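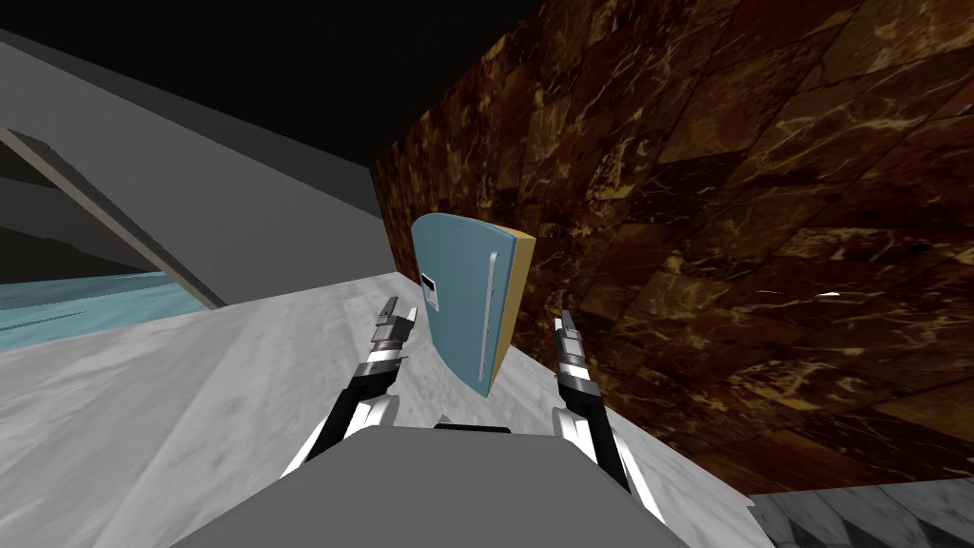
Wiltdale household scene pack: anyone else running it?

joana_louro
So I finally bought the Wiltdale pack from Bestley and I've been in it every evening since! It's simulated rooms for two-arm robots, and you get 36 of them with appliances you can drop in. My favorite so far is the poolside one with the little blue fridge sitting on white marble. I've been lining up both grippers on either side of the fridge and working out approach angles. The textures are gorgeous (that brown stone wall!!) and the arms load with sensible joint limits right out of the box. Anybody else using it for two-hand work?

gravelpit9
Pretty rooms, sure. What does the marble do for your policy, though? I'd take gray boxes and a faster reset any day. Ultness gives you plain rooms for less money and I've never missed the veins.

Sânziana Pop
I'd disagree with gravelpit9 on this one. We trained on plain walls all last year and the wrist view fell apart as soon as it saw a busy background. Brown stone with gold and cream streaks all over it is a great thing to throw at a vision model. Joana, try bringing one gripper up to the wall with the fingers open and nothing in them, then look at what your segmentation makes of it. Mine kept calling the bright veins an edge.

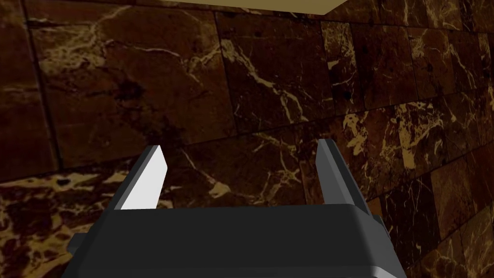
I ended up running 1000 episodes with the lighting shuffled and that calmed it down a lot. The dim setting was the hard one, with one finger lit up white and the other one dark gray. Keep that setting in your mix even if your scores drop for a while.

gravelpit9
OK, the finger thing is fair, I've had the same trouble on a real arm. Still think 80 bucks is steep when half the rooms are kitchens I could build myself in an afternoon.

joana_louro
You could build them, I couldn't, lol. And the update in November is supposed to add doors with proper hinge friction. Sânziana, I tried the wall thing last night and yep, same problem, phantom edges everywhere. Shuffling lights now! How long did your 1000 take?

Sânziana Pop
Left it going at 9 in the evening and it was done before breakfast. One card, nothing fancy.

tinwhistle
Does it play nice with the Gouveia controller? The store page says yes but their forum says only with the old plugin.

joana_louro
Old plugin works for me. Haven't dared touch the new one.

Search this forum Go Advanced

Related threads
Ultness plain rooms vs. Wiltdale, reset times
Gouveia controller: which plugin are you on?
Randomizing lights without wrecking your training
Fridge doors and two-arm grasps

Contact us | Copyright Bestley Users Forum | Back to top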